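From: Davina Tosh
To: Rorgate Growers list
Subject: Re: [rorgate-growers] Seed order and the germination question

Yayra Akpalu wrote:

> Hi all,
> I have the tray results in front of me and I'm not sure what to
> do with them. The saved tomato seed from last year came up badly
> on the first try. The bought seed came up fine on the same shelf.
> Before we send the order in, can somebody tell me if the saved
> seed is worth another go, or should I just add tomatoes to the
> list? Also, does anyone still have the heat mat?
> Yayra

Yayra,

I would give the saved seed one more try before you add anything. My guess is that it was the way we cleaned it and not the age. Last year most of it was rinsed in a sieve and dried on kitchen paper, and the batch I did at home that way was poor too. The batch I left to ferment in a jar came up well.

For anyone who wants to do it the jar way this year: squeeze the seed and pulp into a jar, add a little water, cover it with a cloth and leave it somewhere warm for three days. Stir it once a day. It will smell and there may be a skin of mold on top, which is fine. Then fill the jar with water, let the good seed sink, and pour off whatever floats. Repeat until the water is clear. Dry the seed on a china plate, never on paper, and move it around with a fork so it doesn't set in one lump.

Pick fruit that is fully ripe and from a plant you liked all season. People tend to save from whatever is left at the end, and then we wonder why everything ripens late. Mark the plant with string in the summer and leave the first good truss alone.

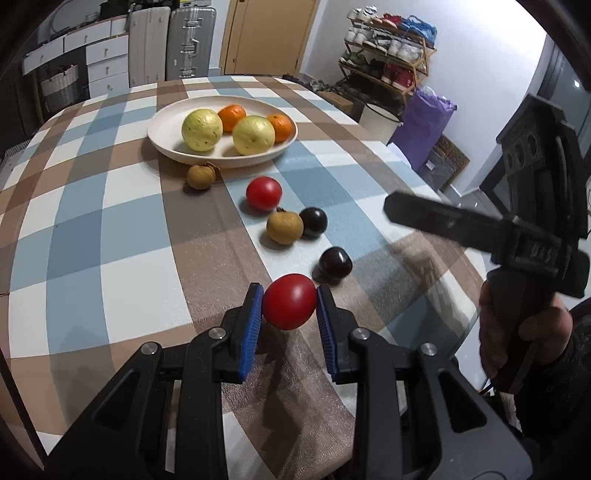 Rorgate Growers – Seed Saving Group

On crossing, which Dušan asked me about separately: most tomatoes look after themselves, and a few feet between varieties has been enough on our plots. Squash is another matter. Please do not put squash seed in the swap box unless you taped the flowers and pollinated by hand. We had 9 packets of squash in the box last time and I would not trust any of them.

The order itself. Femke has the Wasilewska list and the Skestberg list, and prices are close on everything except onion sets. I'd go with Skestberg for onions and Wasilewska for the rest. We have 160 to spend between the two. If the second tray works we can leave tomatoes off and put the money toward beans, which ran out by the middle of spring last year. Femke wants requests by the end of January and will not chase people for them.

For the second tray, sow 100 seeds so we can read the result straight off as a percentage. Keep the mix damp, put the lid on, and take it off as soon as the first ones show. Write the date on the tray itself – the labels came off last time and we ended up guessing. If fewer than half come up, order new.

The heat mat is with Leonie Dreßler. She is done with her peppers and says you can pick it up any evening after six. The thermostat plug is a bit stiff, so push it in until it clicks.

One more thing. The envelopes in the tin need sorting. Several say only "red, good" in pencil. If one of those is yours, please put a variety name, the year and your own name on it, or take it home. Anything still unmarked when the order arrives will go on the compost.

Davina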